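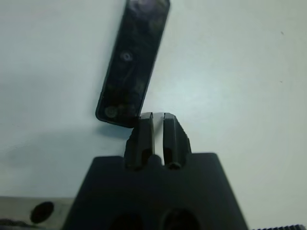
Pale tabletop and a long dark object

**Re: white table top – do I oil it, wax it or leave it alone?**

marrowfat_jean
Hello all, long-time reader and not much of a poster. We've taken on a white table for the sewing room and I'm in a proper dither over how to look after it. It came from a house clearance over in Stestdale, £40 and they helped me get it into the car, which was kind as it weighs more than my husband thinks it does. The top is lovely and smooth and very pale, and in some lights it goes a bit blue-grey, which I've grown fond of. My worry is marks. Everything I own seems to be black or dark (spectacle cases, pencil cases, the lot) and I'm frightened of dragging something across it and leaving a scuff I can't shift. What do people put on theirs?

Diarmuid Ó Dubhghaill
Welcome Jean! I've had a white table for 13 years and brought up two children round it, and my advice is a damp cloth, a drop of washing-up liquid and a dry tea towel after. I did go through a phase of waxing mine, with a tin of Voß that my brother-in-law swore by, and all I got for my trouble was a smeary bloom you could see from the hallway every time the sun came in. It took me most of a wet October to get it off again. Leave it alone, I'd say, and enjoy it.

losex_lil
I'm going to disagree with Diarmuid, fondly. It depends what the top is made of, and we don't know that yet. If it's painted wood then a thin coat of wax is a kindness and it'll save you touching up the paint later on. Jean, can you get underneath with a torch and look at the edge? If you see grain, come back and tell us. I've used Losex soft paste on a painted washstand for years, a very little on an old vest, and it's never gone smeary on me. I do wonder if somebody was a bit heavy with the tin :)

Diarmuid Ó Dubhghaill
Somebody may have been, Lil. I'll grant you painted wood. But I'd still want to know before putting anything on it that has to come off again.

pegbag
Can I put a word in for felt? We used to do the tables at the Tiltosbridge craft mornings and it was never the cleaning that did the damage, it was things being slid about. Scissors were the worst, and then hard cases with a bit of grit stuck to the bottom. A mat in the middle where you do your cutting and a saucer for the pins, and you'll hardly need to clean it at all. Mine cost £8 and I've had it so long the corners have curled.

For dark scuffs I use a soft white rubber, the sort from a school pencil case, and go gently in small circles. Try it in a corner first.

marrowfat_jean
Oh you are all good. I've been under with the torch and I'm none the wiser, there's a lip on it and it's been painted or covered right round, so I can't see any grain and I'm not going to start scratching at it. I think I'll go with the damp cloth and pegbag's mat for now and leave the wax in the cupboard – sorry Lil! The rubber idea is a good one, I've got a drawer full.

losex_lil
No offence taken. If it ever goes dull you know where I am.

Share (8) | Comments (6) | Views 1,137
Contact us | © 2024 | Back to top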